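The pitch landed in my inbox on a Sunday. Stesent, it said, would pay me to sell other people's stuff from my couch. 100 dollars to join. No stock, no skills, no boss. Sure.

Mirjam Van Acker joined in April. She sells bedding as a side thing and figured one more income stream couldn't hurt. Three weeks in she had a login, a "coach" called Luuk Jacobs and zero sales.

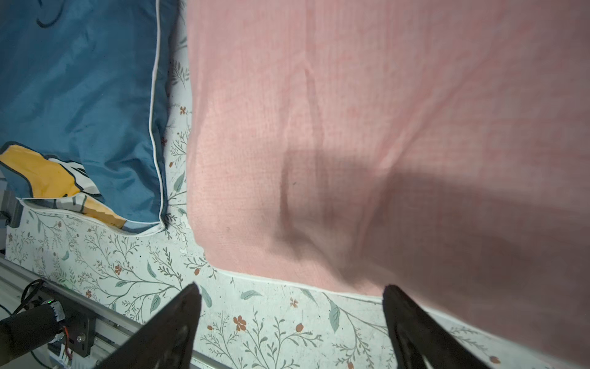

The product is basicly a website. You get a store, prefilled, and you send people to it. Where the people come from is your problem, and your ad bill. The listings are all copied from one supplier, Plenley, same text on every store. Anyone who has sold fabric knows you have to show it up close, the fine grid of threads in a pink muslin, the crinkle, the thin white hem, or shoppers click away. Stesent stores get one line and a price.

Then the upsells. Ads training, 364 dollars. A "priority" coach, more. Van Acker said no twice and the emails kept coming, 13 in one week.

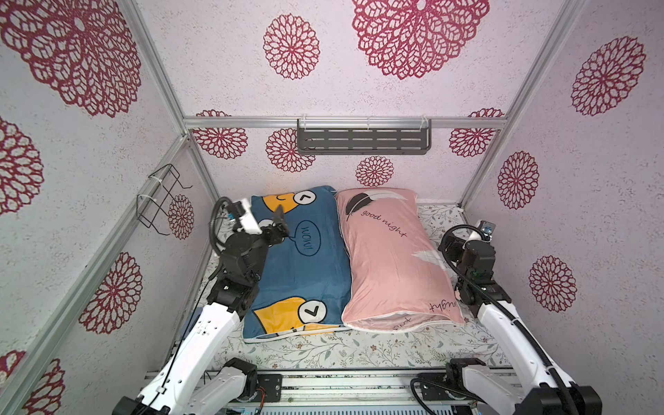
I asked for income figures. Jacobs sent me screenshots with the dates cropped out. No refund page that I could find, just a form. Van Acker went back to her own shop, where she picks the goods and writes the listings herself. Pillows go in pairs, she says, a blue one and a pink one side by side on a small bed, and people get the idea fast. Slow money, but it's hers.

Refund request is still pending. I've asked Stesent about it 3 times now and will update if they anwser.

Contact | Copyright Amard Magazine, all rights reserved | Back to top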